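Teaching the Packing Line: How Hand Work Is Becoming Machine Work at Pevetti

The packing of small goods has long resisted automation. Items arrive in mixed shapes, boxes vary in depth, and a worker's fingers make corrections too quick to write down. At Pevetti, which fills gift and sample boxes for retailers in Mastby, management concluded last year that the skill would have to be recorded from people before any machine could attempt it.

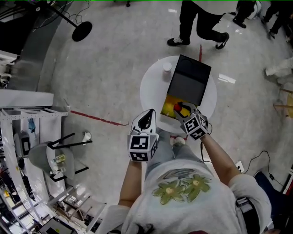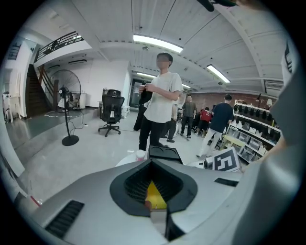
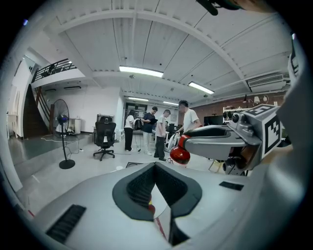
Hand-held grippers in use in the recording room. In the first picture, the jaws of the right gripper close on a small red ball inside an open box.

The program, known internally as Nyamweya, began in March with 28 employees drawn from the packing floor. Each completes a task with a gripper in either hand, and the recorded motion is used to train the robot arms planned for two of the company's lines. By the end of the first phase the group had completed 635 accepted recordings.

Participation required a change in how the work is organized. Recording shifts run 80 minutes, followed by a 30-minute break, and count as regular hours. Staff who take part receive a higher pay grade for the length of the assignment. The company also agreed in writing that no recording would be used to rate the speed of an individual employee.

Jabari Shemweta, a shift lead who moved from packing to the program, acknowledges that the first weeks were uncomfortable. "With your own hand, you feel the item before you have it," he said. "With the gripper you have to look. I was slower than I had been on my first day here." He now trains new participants and reviews recordings that have been set aside for poor handling.

His position did not exist before the program. Pevetti expects to need more like it, and fewer people at the stations where identical boxes are filled all day. The staff association has asked for a clear account of how many jobs will move and how many will end. Management has committed to retraining for every employee on the two lines affected — a promise the association describes as welcome but incomplete, as it does not extend to seasonal workers.

Opinion on the floor remains divided. Some packers regard the recording room as a relief from repetitive strain. Others have declined to take part and object to supplying the skill on which their replacement may depend. Shemweta considers both positions reasonable. "I tell them what I know, and I tell them when I don't know," he said.

The first arms, supplied by Cirner, will be installed on a single line and will run beside a staffed station during the trial. Mixed and fragile orders will continue to be packed by hand. Talks on the status of seasonal staff are scheduled to resume before the second line is converted.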